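Re: [saltik-swap] folding knits for the June table

Quick one before I go out. Texture on the blue knit, close up: 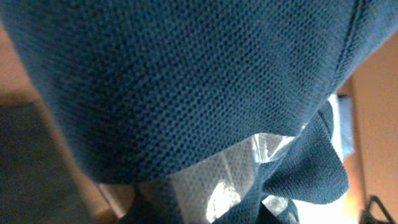
1. Sort by fabric first — anything with that little honeycomb surface goes with the polo knits, not the tees.

2. Seams to the inside, smooth teh hem, fold in thirds.

3. Twisted bits get shaken out before they go in the Florkitz crate. Limit is 20 per crate.

Will do the rest tonight.

On Jun 21, 2022, the list wrote:
> Do we fold the blue ones or hang them? Last time they streched on the hangers. 11 still in my hall.

Fold. Always fold knits.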